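Chapter 7
Arranging Artificial Flowers

In this chapter
Choosing a container
Grouping blooms by color
Placing the main flower
Setting stems at different heights
Storing flowers and tools between jobs

Lucinda Kapoor ran the display room at Kunance, a home goods store, before she began teaching. Her first order there was for 200 table arrangements, all to be made from artificial stems and delivered in August. She finished them on time, but many came back. The flowers were in good shape and the vases were clean. The trouble was that every bloom stood at the same height and faced the same way, so the arrangements looked flat from any seat at the table.

Artificial flowers are often treated as the easy version of fresh ones. They need no water and no cold storage, and they can be taken apart and used again. They do need shaping. A fresh rose bends a little under its own weight and turns its head. A fabric or plastic rose stays where the wire puts it, and the person doing the arranging has to supply the bend. Most of the work in this chapter is done with the fingers, before a stem goes anywhere near a vase.

7.1 Starting with the container

The container sets the limits of the arrangement. A narrow neck holds stems close together and pushes the blooms up. A wide mouth lets them fall outward, and the stems may need tape or a grid to keep them in place. Clear glass shows everything inside it, including cut wire ends and paper tape. Faceted or ribbed glass is more forgiving – the surface breaks up the view of the stems.

As a starting point, make the tallest flower no more than 2 times the height of the vase. Wendell Abernathy, whose worksheets are used at the end of this chapter, has his students mark this height on a strip of card and stand the card behind the vase while they work.

7.2 The main flower and its companions

A small arrangement usually has one main flower. It may be the largest bloom or simply the one with the strongest color. The others are there to support it, and they should be quieter. Gray-blue, cream and dusty green all work well beside a strong red.

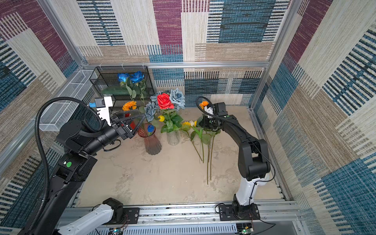 Companion flowers are best set at unequal distances from the main one. If all of them sit in a ring, the eye goes around the ring and stops. Place one close and a little above, one farther out on the other side, and one low. Leaves go in next, under the blooms, to cover the rim of the vase. Small flowers in a bright color such as yellow come last and should be used sparingly.

Turn the vase after each stem and look at it from seated height – most arrangements are seen by people sitting down.

Key terms
Main flower: the bloom that draws the eye first.
Companion: a flower that supports the main flower in color or size.
Collar: the leaves that hide the rim of the container.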